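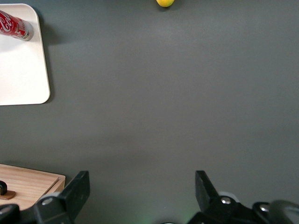

Crossing to Werari

The boat to Werari leaves from the stone jetty at Druson at first light, when the lake is usually flat. By midday the wind comes down off the hills and the crossing takes twice as long. Most visitors take the early boat and sleep on the way over, which is a pity, as the first half hour is the best of it.

Werari is the largest of 17 islands at the northern end of the lake. Only three have people living on them all year. The rest are used for grazing goats, or left to the cormorants, whose droppings have turned the bare branches white. From the water the islands look low and much alike. From the ridge on Werari, a climb of 40 minutes by the school path, they separate into a long curved chain with pale shallows between them.

Subira Kirui has run boats here since she left school. She has two, both painted green, and she takes the smaller one when the water is low. In June the level drops far enough to show a shelf of dark rock off the southern point, and the channel between Werari and Aliyu becomes too shallow for an engine. "You lift it and you pole across," she says. "My father did the same. The rock hasn't moved."

Aliyu is worth the effort. It has one beach, of coarse grey sand, and a fig tree large enough to shade everyone who lands there. Some 200 people live in the village behind it. They fish at night with lamps, and from Werari after dark the boats look like a road lit up across the water. In the morning the catch is laid out on racks by the landing place and most of it is sold before breakfast.

There is a guest house on Werari, the Divau, with six rooms and a veranda facing west. Meals are fish, rice and greens. The electricity goes off at ten. Ask for a room at the back if you want to sleep past dawn, as the front ones are next to the landing and the boatmen start early.

Swimming is safe on the eastern side, where the bottom falls away gently for 20 metres or so. Keep out of the reeds. The return boat goes at seven, and Kirui doesn't wait.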